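Winter Sports Banquet and Tournament Notes
Trivstead Girls Volleyball League, 23 December 2023

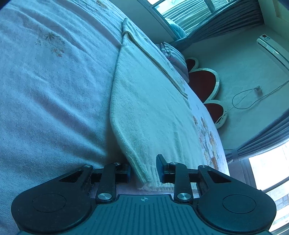
Banquet orders are due to Hanane Younis by noon on January 5. Each school sends in one order. Please do not have parents email their own requests, as we ended up with duplicate meals in November and had to pay for them.

Tickets are $29 per adult and $20 for players. Coaches eat free, up to two per team. Checks should be made out to the league, with the school name on the memo line. We can't take cards at the door.

The Firnach Hall dining room holds 90, and the fire marshal's limit includes servers and speakers. If we fill up, the junior varsity awards will move to their own evening. Hanane will let head coaches know by email if that happens.

Dinner choices are baked chicken or vegetable lasagna. List any food allergies next to the player's name on the order form. The kitchen needs these in writing and will not take changes on the night.

All-League Voting

Ballots went out to head coaches last week. You may not vote for your own players. Send the completed ballot to Said Lamrani, and sign it. He had to send back unsigned ballots last season and it held up the plaques. If you did not get a ballot, check your junk folder first, then call him.

Spring Club Tournament

The Nelent tournament will be played at the Talpur gym again. Entry is limited to 49 teams across all age groups, and last year's teams have first choice until January 12. After that it is open to anyone. Hazem Fawzy is doing the schedule and asks that you tell him about SAT conflicts when you enter, not after the brackets are posted.

Each team must supply one certified line judge and one scorekeeper for its work matches. A team that misses a work assignment loses a point off its next set for every two minutes it is late, up to a full set.

Uniforms and Equipment

Warm-up jackets are still missing from three schools. Turn them in to Siham Chraibi at the banquet, washed and on hangers if possible. Knee pads and ankle braces belong to the players and do not need to come back.

The next coaches' meeting is January 9 at 6:30 pm in the Talpur gym classroom. Use the side door by the bike racks. Iman Tahiri will go over the new substitution rule.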